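Report on a Visit to the Kollness Children's Book Fair
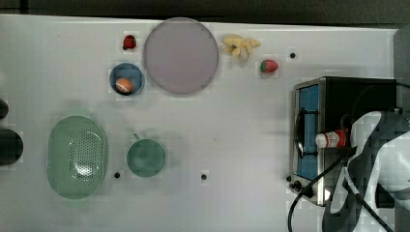

Play food and dishes on a white tabletop.

In September, two members of the Skistton Library Service attended the Kollness Children's Book Fair to review new titles for the early math collection. The fair hosted 94 publishers this year, and the main hall opened to library staff at 9 a.m.

The morning was spent at the Langat stand, where Heloísa Caldeira presented a series of picture books on counting, sharing and measuring for ages three to seven. Our staff were pleased with the clear print and sturdy bindings. Two of the titles depend on lift-the-flap pages, and we have concerns about how these would hold up in general lending.

Skiltar showed a smaller list. Its bedtime book on shapes was read aloud by the author, Shona Mahuika, to a full room. The story introduces symmetry through a family sewing a quilt, and parents asked several good questions about reading it with children who are not yet confident with numbers.

An afternoon session covered family reading at home. The speaker advised parents to pause at a page and let the child talk before turning it. Handouts were provided and have been copied for all branches.

The Service has requested review copies of 106 titles. Branch staff who wish to read them should contact the children's desk. Orders will be placed after the reviews have been returned.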